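Samton Community Kitchen and Playroom
Walk-through checklist, January 21, 2022
Inspected by: Krum Hodžić

Items are marked OK, FIX or ASK. ASK means I was told something and have not seen proof of it.

EXITS AND ALARMS

1. Both exits open from the inside without a key. OK
The back door sticks. It opened on the second push. I am passing it this time and would like it planed before July.

2. Exit signs lit. FIX
The one over the pantry is out. The log says the bulb was replaced. The log and the ceiling disagree, and I believe the ceiling.

3. Smoke alarms tested. ASK
Initials in every box, all in the same pen, all at the same slant. Please run the test again with a second person in the room and have both sign.

4. Fire extinguisher charged and tagged. OK
Needle in the green. The tag is readable, but the bracket is hung behind a coat rack. Move the coats.

KITCHEN

5. Hot water at the hand sink. OK
Slow to arrive. Posted sign says 100 degrees at the tap, and my thermometer agreed after a long wait.

6. Refrigerator temperature. OK
38 degrees on my thermometer. The door display, a Bendico, read lower. I would stop writing down the display number.

7. Space heater. FIX
A Mrema unit, 1500 watts by its plate, on an extension cord. Wall outlet only. "We only use it in the mornings" is not an answer.

8. Cleaning products locked up. FIX
There is a lock. The key was in it.

PLAYROOM AND CRAFT TABLE

9. Table surfaces clean and free of sharp edges. OK
Silicone mats wipe down well enough. Check the undersides too, where crumbs collect.

10. Small parts kept away from children under three. ASK
I was told the bins are sorted by age. There is no label showing which bin is for which age, so I can't tell how a new helper would know.

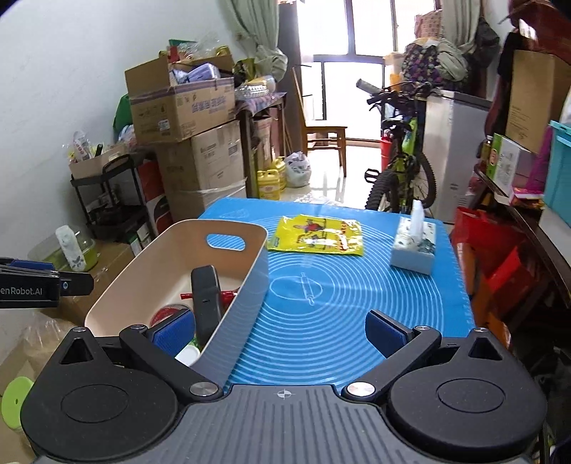
Blue mat and cream-colored bin, item 9 and item 10
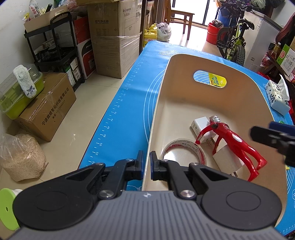 11. Shelving anchored to the wall. FIX
Two Ustetti units. The tall one is anchored. The short one rocks when pushed with one hand, and a climbing child pushes harder than I do. Straps are cheap.

12. Outlet covers in place. OK
Present on every outlet I could reach. The outlet behind the sofa was not checked, and should not be counted as passed.

13. Window blind cords tied up out of reach. FIX
Tied up, yes. Out of reach only if the bench is somewhere else.

PAPERWORK

14. Emergency numbers posted by the phone. OK
Legible and current. I called the first number to be sure.

15. First aid kit complete. ASK
The lid says complete. The list inside the lid calls for gloves and I found none. Whoever signs the monthly check should open the box first.

16. Prior repairs confirmed. FIX
Four items from the July visit are marked done with no receipt and no name. I am reopening all of them until I see the work.

Send the ASK answers in writing. Items 7, 8 and 11 should be corrected before the next children's session. I will come back for those without calling ahead.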